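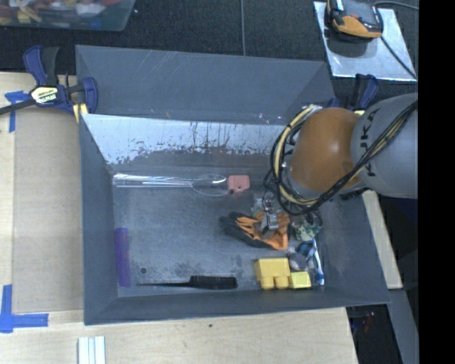

What is it made of?

Look at the things near you. Some are hard, some are soft, some bend and then spring back. Everything we use is made from one or more materials, and people choose a material because of what it can do.

Metal

Metal is strong and hard. A big metal bin can hold heavy things without losing its shape. Metal does get scratched, though. When hard things are dropped in or dragged across it, they leave marks. New metal is often shiny and even all over. Metal that has been used for a long time can look patchy, with pale lines and dark smudges.

Sloping sides on a bin have a use too. Small things slide down them to the bottom, where they are easier to find.

Plastic

A toy building block is usually made of plastic. Plastic is melted, pushed into a mould and left to cool. The round bumps on a block are called studs. They fit into the hollow underside of another block and hold it in place. Big blocks with only a few studs are made for small hands.

Most toothbrush handles are plastic as well. Water does not soak into plastic, so the handle can be rinsed every day and will not rot. The bristles are usually nylon, which is a kind of plastic made into thin threads.

Cloth and rubber

Work gloves have to bend, so they are often made from knitted cloth. Many have a coating of rubber on the fingers and palm to help with grip. The cuff is the part that goes round your wrist. It is often stretchy and is sometimes a different colour from the fingers, like the orange cuff on the glove in the bin.

Try it yourself

Find a box and put in a sock, a spoon, a toy block and an old toothbrush. Close your eyes and pick one up. Is it smooth or rough? Does it bend? Does it feel cold? Say what you think it is made of, then open your eyes and check.

Put the toothbrush back in the box when you have finished. Do not use it on your teeth again.

Words to know

Material: what a thing is made from.
Mould: a hollow shape that melted plastic is pushed into.
Stud: a round bump on top of a building block.
Cuff: the end of a glove or sleeve.

Inham Learning Pages, page 43
Last checked 10/11/22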